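Drarideck - module de dévracage pour bacs métalliques
Publié le mercredi 17 juillet 2019 par Cauã Caldeira
Temps de lecture : 2 min

Drarideck est le module de planification de prise développé par Botlow pour les pièces parallélépipédiques en vrac. Il se monte sur un bras six axes du commerce et fonctionne sans modèle CAO préalable.

La méthode repose sur une estimation directe des faces visibles. Chaque prise candidate reçoit un score qui combine l'accessibilité des doigts, la distance aux parois et le recouvrement par les pièces voisines. Les candidates proches d'une paroi sont conservées, avec une inclinaison du poignet limitée à 41 degrés.

Évaluation (banc Fontes, mai) : 238 prises tentées, 207 réussies. La planification dure 433 ms par cycle, acquisition comprise. Les échecs se concentrent dans les angles du bac - le doigt y touche la paroi avant la fermeture. 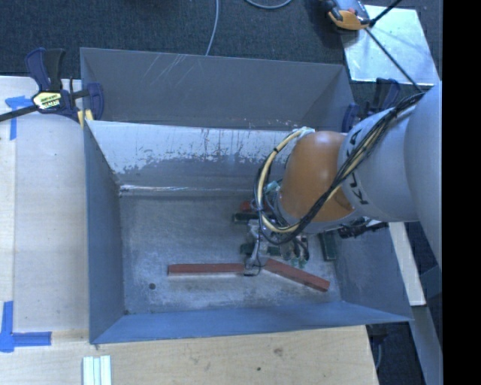 Le score de paroi a été réajusté après cette campagne. La version livrée avec le contrôleur Dundier intègre la correction ; les versions antérieures se mettent à jour par le port de service. Le passage des câbles au poignet reste à la charge de l'intégrateur et doit autoriser la rotation complète du sixième axe.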